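A Plug Half In

What a run of loose connections taught one data center operator about trusting a robot's sense of touch

August 26, 2019
Reading time: 7 minutes
Print this article | E-mail this article

The first report came in as a slow file transfer. A customer in the Lloyd building, a data center run by the regional hosting company Orkico, wrote to the support desk in January that one of its storage links was dropping and coming back several times an hour. The desk ran a remote test, found the link up, and closed the ticket. It was reopened the next morning, and by the end of that week there were similar tickets from customers in three other rows.

All of the affected links had one thing in common. They had been patched by a robot.

Orkico had begun automated patching at Lloyd the previous fall under a program it calls Zusport. The program uses a mobile arm built by Huvix, a maker of handling equipment for technical buildings. The arm travels along the cold aisle at night, stops in front of a rack, and moves network cables from one port to another according to a work order. Human technicians had done the same job for years, and they continued to do it during the day. The robot was meant to take the overnight changes, which are repetitive and which the company had found difficult to staff.

By the time of the first ticket, the arm had completed 1,177 insertions at Lloyd. Its own log listed every one of them as successful.

The anatomy of a click

An Ethernet plug is a simple device. A plastic tab on one side bends as the plug enters the port and springs back when it is fully seated. A person doing the work feels a small release in the fingertips and often hears a click. Most people who patch cables for a living also give the cable a light tug afterward, usually without thinking about it.

The Huvix arm had no ear for the click. It had a force sensor at the wrist, and its control software looked for a particular pattern in the readings: a steady rise as the plug met resistance, a brief drop as the tab cleared the edge of the port, and then a sharp rise as the plug reached the back. When the software saw the pattern, it opened the gripper, backed away, and wrote the insertion to the log as complete.

The pattern was sound in the workshop, where it had been developed on 2,000 trial insertions using a single type of cable and a switch bolted to a bench. At Lloyd, conditions were less tidy. The cables came from several suppliers. Many had molded boots that covered the rear of the plug and stiffened it. Some of the racks had been in service for a decade, and their mounting rails had enough play that a switch could move slightly when pushed.

That movement was the source of the trouble. When the arm pushed a plug into a switch that was not firmly held, the switch gave way a little and then stopped against its bracket. The wrist sensor recorded a rise, a drop, and a sharp rise. To the software, this was a click. In the port, the plug was one or two millimeters short of its seat, with its contacts touching and its tab still bent.

A link in that state can work for weeks. It will pass a brief test. It may fail when a fan changes speed, when a neighboring cable is moved, or when a door is closed with some force.

Why the checks did not catch it

Orkico did not rely on the wrist sensor alone. After each insertion, the work order system asked the switch whether the port had come up. If it had, the order was closed. This second check was described in the original safety and quality plan as independent of the first.

The company's internal review, a copy of which was provided for this article, takes issue with that description. The link check confirmed that the contacts were touching at one moment. It had no bearing on whether the plug was held in place. The two checks looked at different quantities, but a half-seated plug could satisfy both of them, and on the older racks it frequently did.

The review also found a weakness in how the tickets were handled. Each one was treated as a separate network problem, and the support desk had no field in its form to show whether a port had been patched by hand or by machine. The connection between the tickets was made by a day-shift technician who, while replacing a cable, found that it came out of its port without the tab being pressed. The technician pulled gently on the cables on either side. Two more came free.

Overnight patching was suspended that afternoon. Over the following days, Orkico staff inspected every port the robot had touched at Lloyd and found 40 plugs that were not latched. Twelve had already produced a ticket. The remainder had given no sign of trouble.

A second finding

The inspection turned up a matter that the review treats as more serious, although it caused no outage and no injury.

When the arm detected an unexpected force, it was designed to stop and hold its position. Holding was considered the safe choice, as it prevented the arm from dragging a cable or striking equipment. The gripper also held. On two nights in January, the arm stopped in this way with a plug between its fingers, and on both occasions a technician was called to clear it.

The written procedure told the technician to press the stop button on the base, wait for the light, and remove the cable. It did not say that the gripper stayed closed under spring pressure with the power off, or that pulling on the cable could cause the wrist to turn. On the second night the wrist did turn, and the technician's hand was between the arm and the rack post. The hand was withdrawn in time. The event was written up as a note in the shift log and was not entered as a near miss until the review team read the note some weeks later.

Huvix has since added a manual release, a lever on the outside of the wrist that opens the fingers without power. The procedure at Lloyd now requires that the lever be used before anyone touches the cable, and that the wrist be pinned. Orkico has also changed its rule on reporting. Any call to clear a stopped arm is now recorded as a safety event, whatever its outcome.

Changes to the method

The correction for the loose plugs was, in its main part, the tug. After each insertion the arm now keeps its grip and pulls back with a small, fixed force. If the plug moves, the insertion is rejected and tried once more. If it moves a second time, the arm leaves the port alone, marks the order for a person, and goes on to the next job.

Choosing the force took several months. Too light a pull would not shift a plug that was wedged in place by friction. Too strong a pull could strain the tab or move a loosely mounted switch, which would bring the old uncertainty back in a new form. Huvix and Orkico carried out 400 insertions on a set of retired racks, some of which had their mounting screws deliberately backed off, before agreeing on a value. The companies have declined to publish it, on the grounds that it applies only to this gripper.

There were less technical changes as well. Racks are now checked for play before they are added to the robot's route, and those that fail are patched by hand until they are repaired. The support desk form has its new field. The robot's log no longer uses the word "successful." It records what was measured – the force on entry, the result of the pull, the state of the link – and leaves the judgment to a reviewer during the first month of service in each row.

Some at Orkico argued for ending the program. The review records their view at length and with some sympathy. Its authors concluded that a person working quickly at the end of a shift can also leave a plug unlatched, and that the company had never measured how often this happened. They recommended that it do so. That work has begun, and no results are available.

Patching by robot resumed at Lloyd this summer, in one row and under supervision. The pace is slower than before, and the pull test accounts for most of the added time. Much depends on the few inches at the end of the arm, where two white fingers stand on either side of a dark, rough-surfaced pad and a blue plug is gripped at the top of it, its boxy end toward the switch. The ports are set close together in their blocks, and a gripper of this size covers a good deal of what a supervisor standing behind it would like to see. For that reason the supervisor's instructions do not rely on watching the insertion. They call for a check of the pull reading after every cable, and for a hand test of the finished row before the rack door is closed.
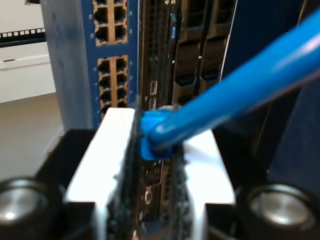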